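The Laundry Problem

I fold laundry for a living, or at least that's how it felt the year I had three kids in sports and a dryer that ran past midnight. So when Tracey Ackroyd called and asked if I wanted to spend two days at Nelteo watching a robot try to do my least favorite chore, I had my coat on before she'd finished the sentence.

Nelteo rents the upper floor of an old hosiery mill in Alletwood, up a staircase that smells like machine oil and somebody's soup. They have two arms, a lot of secondhand clothes, and a whiteboard where the fold attempts get tallied. On the morning I walked in the board stood at 1846. "Don't get excited," said Tracey, who runs the place. "That's attempts. Look at the other number." The other number, the one for folds a picky person would put in a drawer, was 355.

Now, I know how that sounds. But I've watched my teenagers fold, and I'm not sure they'd beat it!

I asked the question everybody asks, which is why a machine that can weld a car door can't handle a T-shirt. Amra Kadrić, who does most of the programming, has clearly answered it at a lot of parties. A car door is the same shape every time, she told me. You tell the arm where it is and it's there, today and next year. A shirt has no shape until you give it one. Drop it twice and you've got two different objects as far as the robot is concerned, and the sleeve you were counting on is now somewhere underneath. (She then dropped a dish towel on my notebook to make the point. Fair enough.)

T-shirts are the easy end of it, too. Plain cotton, square-ish, two sleeves, done. What the crew really groans about is sportswear. It's slippery, it shows its inside as happily as its outside, and it comes covered in trim, so a camera looking for the edge of the garment finds a stripe and gets very pleased with itself. Basketball jerseys are the worst of the bunch, with those big armholes that look like a hem if you catch them from the wrong side.

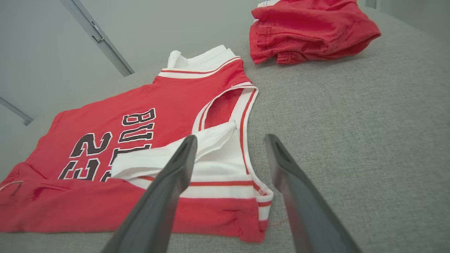

The Bulls jersey, with the matching red shorts in a loose stack behind it.

I pulled up a stool for the jerseys and stayed most of the afternoon. What surprised me is how much of folding is deciding. When I pick up a jersey I've figured out front, back and top before my hand gets there, and I couldn't tell you how. The robot has to work all that out from what it can see, and with half a panel flipped over on top of the lettering, what it can see isn't much. Some tries ended in a nice flat rectangle. Some ended in what my grandmother would have called a dog's bed. One jersey got carefully, beautifully folded with an armhole pinched shut in the middle of it, and I swear I felt bad for the thing.

And it's slow. Oh, it's slow. The quickest fold I timed took 708 seconds, start to stack, and I went and got coffee during a slower one. Amra says speed is the part she worries about least, that you can always hurry up something that works. I wrote that down and put a question mark next to it.

For a second opinion I called Ermira Ristić, who manages a commercial laundry in Grotitz and has been pitched every gadget there is. Her place already has machines for sheets and towels, big steel things that swallow a tablecloth and hand it back creased like an envelope. Team uniforms still go to a table with people standing at it. "Bring me one that can do a bag of mixed kids' soccer stuff, inside out, with a sock stuck in the shorts," she said. "I'll pay for lunch and then I'll pay for the robot." She hasn't had to buy anybody lunch yet.

Tracey's plan is to leave the fancy folds alone for a while and get good at the boring bit that comes first, finding a corner and shaking the thing out flat. If a robot could hand a person flat shirts all day, she figures, that would already be worth money to somebody like Ermira. They're hoping to try it in a real laundry starting in January.

On my last afternoon they let me race it, one gym shirt each. I won by such a ridiculous margin that I folded the rest of the basket while I waited, and Amra asked if I was free next week.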